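Subject: Re: [chores-and-machines] can they do it yet, or is it still demos
From: Chelsea Dobson
Date: Tuesday, April 8, 2025

Naveen, all – quick one between meetings, sorry for typos. Picture first, then the answers.
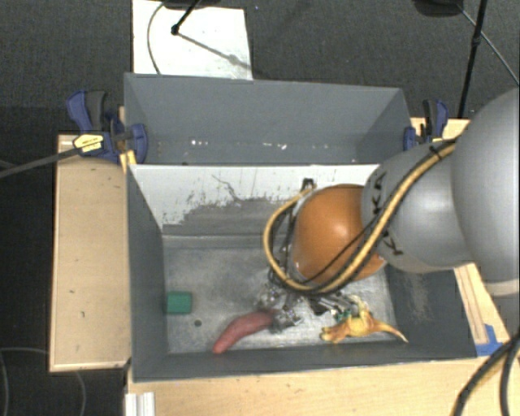

## What Naveen asked

> On Sunday Naveen Grewal wrote:
>
> I run a small returns shop, Grarkthorpe, most of you know it. Stuff comes back in mixed boxes, toys mostly, some kitchen things, some I can't name. Someone has to take each thing out, look at it, put it in the right bin. It's dull, and people quit over it.
>
> My brother-in-law keeps sending me videos of arms folding shirts and loading dishwashers and asks why I'm still paying people to do this. I don't have a good answer for him. So:
>
> 1. Can an arm take one thing out of a bin of unlike things today, in a shop like mine, without an engineer next to it?
> 2. If it can, why isn't everyone doing it?
> 3. Is home stuff (laundry, dishes, picking up toys) closer or further off than shop stuff?
> 4. What would you ask a vendor before letting them in the door?
>
> Short answers fine. I have one arm quote on my desk from Vedby and it expires end of the month.
>
> Naveen

## 1. One thing out of a mixed bin

Yes, mostly. That's the part that works best of anything on this list. Two bins, one behind the other, arm over the front one, a few odd things on the floor of it, move them over. Everybody starts there. Sausage-shaped red thing, a toy dinosaur, a little green block – three shapes with nothing in common, which is the point. A gripper that only knows boxes is no use to you.

The "without an engineer next to it" part, no. Not in my experience. We had the Brendalen cell going in February, and on a good day it got through 68 picks before somebody had to walk over. On a bad day, 5. Same bin, same stuff. The bad day was a shiny plastic bag.

What goes wrong, from my notebook, no order:

- things against the wall of the bin. Fingers need room on both sides and the wall takes one side away. The block in the picture is in just that kind of spot
- things in a corner, same but worse
- long thin tails and legs. It grabs the tail, the toy swings, drops
- clear plastic. Still awful
- two things stuck together, it picks both and counts one
- last item in the bin. You'd think easiest. But it's always the one it already failed on, thats why it's last

A person does all six of those without noticing. Tips the bin, pokes the thing away from the wall with one finger, then picks it up. Some of the newer stuff will nudge before it grabs and I've seen it do it on its own maybe a handful of times. Nice to watch. Wouldn't put it on a shift.

## 2. Why isn't everyone doing it

Cause the pick is the small part. You wrote "take it out, look at it, put it in the right bin". The looking is where your people earn their money. Is it missing a foot. Was it opened. Is it even ours. The arm guys will quote you the taking out and the putting in and say "vision" for the middle bit.

Also everything around the arm. Cables. I'd say half my stops were cable stuff – a loop catches, a tie lets go, a plug works its way out over a week. Look at how much cable is hanging round that orange joint. Normal. Every cell I've been near looks like that by month two. Also bins that walk. We clamp ours to the table now, all of them, after losing a morning to a bin that had crept over by the width of a thumb.

And then who empties the full bin? Who brings the next one? Lalit did the sums on ours and it was still 15 minutes of person time an hour, which isn't nothing but isn't "lights off and go home" either.

Here's the full tally since people will ask. Whole February run on Brendalen:

| what | count |
|---|---|
| picks tried | 3,239 |
| most in a row with no help | 68 |
| fewest | 5 |
| person minutes per hour | 15 |

I don't have a clean number for how many ended up in the right place. We logged "gripper closed on something", not "right thing in right bin". Dumb, fixing it for next run. If a vendor gives you a success rate ask which of those two it is!!

## 3. Home vs shop

Further off. By a lot, I think, but Gaétan disagrees and he's had his hands on more of it than me, so take his side too.

My side: in a shop you get to pick the bin, the light, the table, and what's in reach. You can bolt things down. At home you get a sock under a chair and a cat. Picking toys off a living room floor looks like the bin job but there's no bin, so the thing has to drive itself there, not run over the small pieces, reach under stuff, and then know that the lego doesn't go in with the bears.

Laundry – folding a flat shirt someone laid out nicely, sure, slow. Getting it out of the dryer pile inside out with a sock in the sleeve, haven't seen it done start to finish.

Dishes – loading is okay if they're rinsed and spaced out. By which point you've done the job.

Gaétan's side (he told me on the phone, so Gaétan Ross please correct): people at home don't mind slow. If it takes four hours to tidy a room while you're at work, who cares. A shop can't live with that. And a dropped toy at home is just a toy on the floor again, where it started. So the bar is lower even if the job is harder. I think that's fair on tidying. Don't buy it for anything with glass or heat.

Shivam wanted me to add that vacuums count as machines doing chores and have for years. OK Shivam. Counted.

## 4. What to ask the Vedby people

Ask to bring your own box. A real one, off your own shelf, taped up the way it came back to you. Don't send it ahead. If they want a list of the items first, that tells you plenty.

Then:

- run it an hour, you hold the clock, and write down each time someone touches anything. Touching the laptop counts
- ask what happens when it drops one outside the bin
- ask who swaps the finger pads and what they cost and how often. We went through them faster than I'd have guessed, no proper figure tho
- ask what it does when it doesn't know. Best answer is "stops and puts up a light". Worst is "that doesn't really happen"
- can your people restart it themselves. Really restart, not call a number
- can you get out of the contract after the trial
- if they say the model will keep getting better with your data, ask who does the fixing up of the data. It was us. Took Lalit most of two weeks

Don't let the quote date push you. They'll quote you again in May, same price or lower.

## What I'd do if it was my shop

Not buy yet. But I'd split the job. Have a person do the looking and call it – good, bad, junk – and drop it in one of a few feeder bins. Then an arm could do the dull moving after that, from known bin to known bin, and if it fumbles no harm done. Saxena has been running something like this on their line, Lalit went to see it. He said it was boring to watch, and from Lalit that's high praise.

It won't save you a whole person. Might save you the worst part of the day for one, and if people are quitting over it that could be worth the money by itself. You'd know better than me.

And tell your brother in law to look for the cuts in the videos. Also if it says 4x or 8x in the corner. He never sends those ones at normal speed, does he.

## Loose ends

- Lalit Bhatia has the log from the Brendalen run, ask him off list. It's a messy spreadsheet, second tab is the one you want, ignore the first
- Shivam Tomar asked last time about suction vs fingers. For toys, fingers, or both if you can pay for both. Suction hates fur and holes. It's great on flat boxes. Anybody got one that switches over by itself and has run longer than a month? I'd like to hear
- next run we're going to put the hard stuff against the walls on purpose, every time, and see how low the number goes. Suggestions for nasty objects welcome. So far have: hair brush, slinky, bag of marbles, one mitten
- anyone on here using an arm for anything wet? Naveen's kitchen returns made me wonder. Ours isn't sealed so I can't try

Gotta run. Will read replies tonight.

Chelsea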